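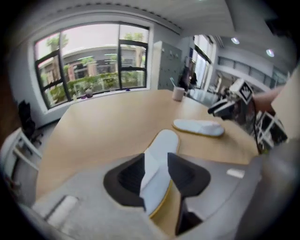 Teaching by Hand

Jun 28, 2024

The best thing about the Ambrosio kit from Nosach is how little you have to learn before you start. You pick up a gripper in each hand, squeeze, and tidy something. Twelve minutes after we opened the case at the Ernham office, we were recording slippers.

Slippers turn out a great test! Fluffy terry gives under the fingers, the sole doesn't, and a pair has to end up side by side. The black fingers are broad blocks, ridged on the inside of the left one, and I quickly stopped thinking about how hard to squeeze. By the end of the afternoon we had 91 clean takes, and I was a little sorry to stop.

Each gripper records what it sees through a very wide lens, and the marker cube on top helps the software work out where the tool is in space. Protwood, the desktop program that comes with it, lines up both hands on one timeline and flags any take where it lost track. It threw out 14 of ours, mostly when I crossed my arms (my fault, and the manual does warn you).

There are things to fix. The cable needs minding when you reach across a big table, and my wrists knew all about it the next morning. Export is slow too, though Nosach has a faster version planned for September.

At $598 for the pair, software included, it's within reach of a small lab or a very keen school club. I've already asked to keep ours a bit longer. The mugs are next.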